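Vustdale is a grasp planner that sits between your camera and your arm controller. I have used version 2 since December on a two-finger gripper, mostly for food items, and it has replaced the scripts Ieva Avotiņš wrote for our bench.

Setup took a morning. The installer found the arm driver but not the camera calibration, which I had to copy over by hand. The config file is plain text and easy to follow. Planning is quick: 200 ms for a simple pick from a plate, closer to 300 when the collision check for the table is on. I leave it on.

The part I like most is the force limit per object class. You set a closing force for "pastry" and the planner picks contact points to suit it, usually near the two ends of a long item.
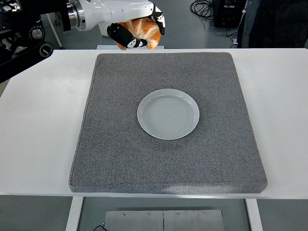

Placing is weaker. The planner treats a plate as a flat disk and ignores the rim, so the release height has to be padded by hand. I use 17 mm. Tondport, which we tried before, handles rims properly but needs a depth model for every dish.

Logging is good. Every attempt is saved with the planned and measured finger positions, and the replay viewer lets you step through them. I have 1,517 attempts in there and search is still fast. Export only works one run at a time — a pain if you want to train on the data.

The manual is thin on error codes. Support answered my question on a Monday and the fix worked.

I would buy it again for picking. For placing, wait for the next release.

Contact | © Urthorpe Bench Reviews | Back to top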